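Pre-Release Inspection Checklist with Comments
Simulated Tabletop Set, Flat Object Grasping Study
Project Kauppinen, Barkau group

Scope

This checklist covers the simulated kitchen counter environment used in the Kauppinen flat object study. It is filled in before a batch of episodes is released to the training side. The method under test compares two ways of picking up thin items from a hard surface: a straight top grasp, and an edge approach in which the fingers come in low and close on opposite sides of the item. Each entry is marked PASS, COMMENT or HOLD. A HOLD on any line in Section B stops the release.

Batch size: 2000 episodes requested, 1544 kept after the automatic filter.
Reviewed by eye: 280 episodes, drawn at random from the kept set.

Section A. Scene and assets

A1. Counter surface loads with the stone texture and no missing tiles. PASS.
Comment: Veins are high contrast in the wrist view. The card detector was checked against them and did not confuse the two.

A2. Collision mesh of the counter matches the visible surface. PASS.
Comment: Measured at the four corners and the center. The old offset at the back edge is gone.

A3. Flat target item has correct scale and thickness. COMMENT.
Comment: The bank card asset is thinner than the solver likes. We kept the real thickness and shortened the time step. Runs are slower, but the card no longer sinks into the stone on contact.

A4. Printed text on assets contains no real account data. PASS.
Comment: The card face has binary digits where the number goes, "I AM ROBOT" for the holder and 00/00 for the date. Leave it that way. Do not swap in a scanned card for realism.

A5. Clutter items spawn without overlapping each other. COMMENT.
Comment: Crowded layouts are allowed and wanted. Interpenetration is not. Fludolham's spawn script now rejects a layout and draws again — this fixed most of it.

Section B. Arm and gripper

B1. Joint limits in the simulator match the controller file. PASS.

B2. Gripper opens fully before the approach begins. PASS.
Comment: Confirmed from the logged finger width. Do not judge this from the video alone.

B3. Fingertips clear the surface during the low approach. COMMENT.
Comment: The planner keeps a small margin above the stone. In a few reviewed episodes the margin went to zero for one step. No contact force was logged, so the episodes stay in, but the margin setting goes on the list for the next batch.

B4. Wrist view shows both fingertips and the target before closing. PASS.
Comment: Needed for the edge approach, where the policy has to see the near edge of the card between the fingers.
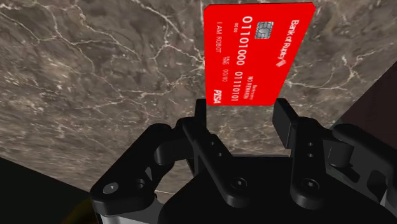
Is the wrist view enough to decide when to close the gripper?
The wrist view gives good sideways alignment but weak height information, so the closing decision also uses the arm's joint readings and the finger width. With the camera input alone, the policy tended to close too high above the card.

B5. Gripper force is capped for thin items. PASS.
Comment: Cap is read from the item file. A missing value now raises an error. Before, it fell back to the default for rigid blocks.

B6. Arm stops on unexpected contact. PASS.
Comment: Tested by placing a fixed block in the path. The arm stopped and the episode was labeled as a collision, as it should be.

B7. No self-contact in the folded poses used near the base. HOLD, then cleared.
Comment: The first pass found the forearm brushing its own lower link in the farthest reach-back pose. The pose was removed from the start set and the test was repeated clean.

Section C. Views and logging

C1. All camera streams carry the same episode number and clock. PASS.

C2. Outside view covers the arm, the counter and the target item. PASS.
Comment: The arm may hide some of the clutter. Accept this as long as the target is visible at the start of the approach.

C3. Lighting stays inside the agreed range. COMMENT.
Comment: The dark background is part of the set. Low contrast between the black gripper and the background hurts the outside view more than the wrist view. Abdelilah has asked for one brighter variant in October.

C4. Failed episodes are kept and labeled. PASS.
Comment: The result we report depends on these. If failures are filtered out, the two grasp methods look equal. 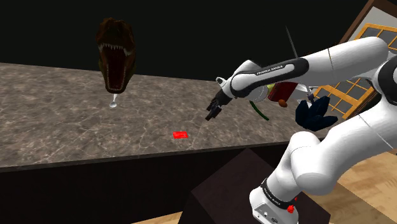
Abdelilah Ghoneim
Simulation Safety Reviewer, Barkau group

Section D. Layout notes

D1. Target item has open counter around it. PASS.
Comment: In the outside view for this layout, the small red item lies near the front edge with bare stone around it, and the clutter is farther right, behind and beneath the arm. Good for both grasp types.

D2. Large props do not block the approach path. PASS.
Comment: The dinosaur head is on the left half of the counter, toward the back. It stays in the set as a distractor. Its mesh is heavy, and loading time should be watched if a second prop of that size is added.

D3. Small props near large ones are listed in the layout file. PASS.
Comment: The spoon under the jaw was missing from the Allby version of the file. Added.

Section E. Result check

E1. Success is scored by the same rule for both methods. PASS.
Comment: The item must leave the surface and stay in the gripper for 60 time steps. Dragging the card over the front edge does not count.

E2. Reviewer agreed with the automatic score. COMMENT.
Comment: Disagreements were all of one type, a card held by one corner and turning. The rule counts these as success. I would count them separately — the rule stays as it is for this batch, and the paper draft should say so.

E3. Claim in the draft matches what was tested. COMMENT.
Comment: The draft says the edge approach is better "for thin objects." We tested one card on one kind of surface. Change the wording to "for a card on a hard counter" or add more items.

Release status: cleared with comments. Open items for the next batch are A3, B3, C3 and E2. The wording change in E3 goes to whoever holds the draft.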